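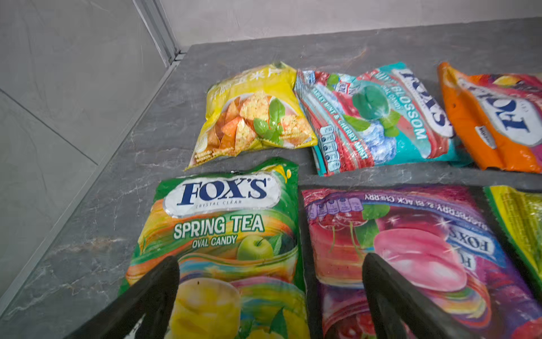
Crisps and boiled sweets should never share a container, one reply maintains, and the smaller the kitchen the more strictly this ought to be observed. The same reply adds that mint will find its way into anything with a thin wrapper, given a few weeks in a closed cupboard. A second member disagrees on the matter of sealed packets. Both answers are given in full under the question.

Clirkar Community Help
Household and Shared Spaces > Kitchens and Refreshments

Setting out and storing mixed snack packets in a shared kitchen

Question

I am responsible for the refreshments provision at Pollier, a study centre with one small kitchen for all users. Snacks are offered on the worktop on a help-yourself basis and replenished from a cupboard in the corridor. The present arrangement is two rows of three packets, laid flat on the worktop with the front of each packet uppermost. The selection is mixed. It includes triangular chips in a puffy yellow packet and Fox's oval candy with a mint design on the packet.

The following points have arisen and I should be grateful for guidance.

1. Packets laid flat take up a good deal of the worktop, which is also required for making tea. Standing them upright has been attempted, but the fuller packets fall over.

2. A number of our snacks carry wording in languages that not every user is able to read. Users have asked what is in them. We have no wish to withdraw these items, as they are among the most popular.

3. The corridor cupboard holds everything together in one large carton. Chips at the bottom of the carton are frequently crushed by the time they are put out. Boiled sweets are the heaviest items and tend to be placed on top, since they arrive last.

4. Once a packet of sweets has been opened it is generally left open on the worktop. There is no agreed practice for closing it or for deciding when it should be discarded.

The worktop is dark grey with a marble pattern, and crumbs and sugar are not easily noticed on it. Any advice on cleaning would also be welcome. The budget is modest and I would prefer not to purchase further furniture.

Answer 1
Marked as helpful by the questioner

The points are taken in the order in which they were raised.

Worktop space. A shallow tray or open basket is the usual solution. Packets should be placed in it on their long edge, fronts facing the user, in the manner of files in a drawer. Puffy packets will then support one another. Six packets of ordinary size can normally be held in this way in much less space than they occupy when laid flat. At our own premises we use a Kubo tray, the low model without a lid, but any tray with a raised edge will serve. It should be kept away from the kettle, as steam softens card and loosens labels.

If the tray is not full, the packets will slump. In that event they should be laid flat and overlapped slightly, with the name of each left showing.

Packets in other languages. Imported goods sold through a shop will often have had a label in English added to the back. This should be checked first. Where such a label exists, a small card may be placed by the tray with the name of the item in plain words, together with the ingredients and any allergens copied from the label exactly. Where there is no such label, I would advise against guessing from the picture on the front. A picture of leaves or of a seasoned chip does not tell the reader whether milk, soya or wheat is present. The supplier should be asked for the information in writing. Until it has been received, the item should be held back from any shared provision.

The original packet should always be kept with its contents. Decanting sweets into a jar looks attractive but parts the food from its date and its ingredients.

Storage. The single carton should be given up. Two are sufficient, one for crisps and chips and the other for sweets and chocolate, and I would not depart from this even where space is short. Strongly flavoured sweets, mint above all, will pass their smell to anything in a thin wrapper if the cupboard is closed for several weeks. The sweets carton goes on the lower shelf and the chips carton above it. Nothing should be stored on top of the chips.

For guidance as to quantity, we hold no more than 14 packets of chips at one time. A larger stock is hard to keep in date order.

Opened packets. A packet of chips should be regarded as a single serving for the person or group who opens it. Sweets which are individually wrapped may remain out. Sweets which are loose in the bag should be closed with a clip and the date of opening written on the packet. We discard them after two weeks, although they would doubtless keep longer.

Cleaning. On dark patterned worktops it is advisable to wipe by touch as well as by sight. The palm of the hand, passed over the surface after wiping, will find sugar that the eye has missed. Use warm water and a little washing-up liquid, followed by a dry cloth. The line where the worktop meets the wall should be included, together with any edging strip, as sugar left there attracts ants in summer.

Answer 2

I agree with most of the foregoing but would question the rule on separate cartons. Sealed foil packets are reasonably good at keeping smells out, and I have stored both kinds together at Humero for a long period without complaint. Our total in the busier months is some 4000 packets, so that any fault would have come to notice. The difficulty lies with weight. A 454 g bag of boiled sweets will crush chips if placed above them, and a 200 g bag will do so if it is dropped. Heavy items at the bottom, light items at the top, in one carton or in two, as preferred.

With regard to dates, new stock should be placed behind old. This is frequently neglected where one person unpacks and another replenishes.

Comment from the questioner

I am obliged to both contributors. Two cartons have been introduced and the tray is on order. May I ask whether the allergen card should be fixed to the tray or kept separately? Our selection changes most weeks.

Reply from the author of Answer 1

Separately, in a clear stand. One card to each item, so that a card may be withdrawn at the same time as its packet. Cards for items likely to return can be kept in the cupboard, but the wording must be compared with the new packet before the card is used again, as recipes are altered from time to time.

Answer 3

We just use a bowl. Someone fills it in the morning and by 4 o'clock it is empty, so storage has not been a problem.

Status: open to further answers
Related topics: Labelling shared food; Cupboards in corridors; Keeping ants out of a ground-floor kitchen; Tea point rotas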